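2023-05-08
Stillar two-arm kit, trial notes, day one of bench work

OK, so the Stillar kit is finally up and moving and I want to get this down before I forget which parts annoyed me. Cormac asked for something he can read before he talks money with the sales people, Zdislava wants to know if it can do soft stuff, and I mostly want a record of the settings (last time we trialed a kit I wrote the good ones on a sticky note and lost it).

Assembly went faster than I feared. The arms come with the shoulder mounts already squared up, so you bolt them to the front rail, run the cables, plug in the board and that's most of the morning gone. The printed manual is thin. Page with the rail spacing is wrong, or at least it's for the older rail, and the right hole pattern is in the PDF. I emailed them about it.

Things I like so far: the leader handles are light, and after an hour my wrists were fine. Homing is quick. The software remembers the last pose when you kill it, which saved me twice when my laptop went to sleep. And the purple cables are long enough that you can reach right across the middle with slack left over!

Things I don't: the cable clips. They pop off the links if you look at them wrong. I re-clipped the left elbow more times than I'd like, and I think we should budget for something better if we buy. Also the default speed cap is 500 in their units, whatever those are, and it's way too jumpy for close work. I brought it down to 400, still twitchy, then 375, and that's where I left it. Iqra tried it at 375 too and said leave it alone.

For the task I went with the badminton set. Radomír wanted blocks (he always wants blocks) but the whole sales pitch is "everyday objects," so let's give it everyday objects. Two rackets, the pink SPORT cover, shuttlecocks. Goal is to get the rackets into the cover and the shuttlecocks off to one side. It's a nasty little job for two grippers: the handles cross, the cover is floppy enough to fold under itself, and a shuttlecock rolls in a curve the second you nudge it.

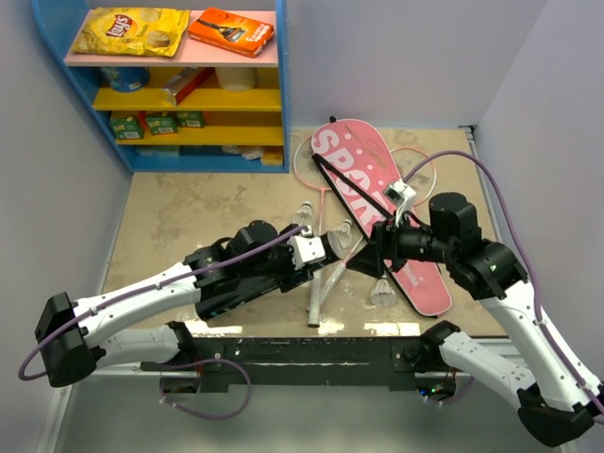
Notes on the grippers

Left is the white one, right is the black one with the little camera on top. They don't feel the same through the handles. The white one closes softer for the same squeeze, so I used it for shuttlecocks, and it was pretty good as long as I came in at the skirt slowly. The black one has more bite and did better on racket handles. On the cover both of them slid until I learned to pinch a fold first.

Getting a racket head into the cover is still beyond me. Best try had the head partway in and then the opening closed up. I think one arm needs to hold the mouth open from above while the other pushes, and I keep running the wrists into each other when I try that. There's a collision warning in the software, but it's only a beep, and by the time you hear it you've hit.

Numbers, such as they are

I planned on 40 runs for the day and did not get there. Call it up to 40 by Wednesday if Iqra takes the mornings. I'm logging each one in the shared sheet under "Stillar badminton," with a column for who was driving, so please fill that in.

To do
Ask Stillar if the softer gripper can be bought for both sides, and what it costs.
Ask about spare clips, and whether support is included after the trial ends.
Blažena to check the board firmware against their download page.
Try the Asier handles on this kit, if the plug fits.
Left shoulder has a faint click near the end of its travel. Listen for it again tomorrow with the fan off.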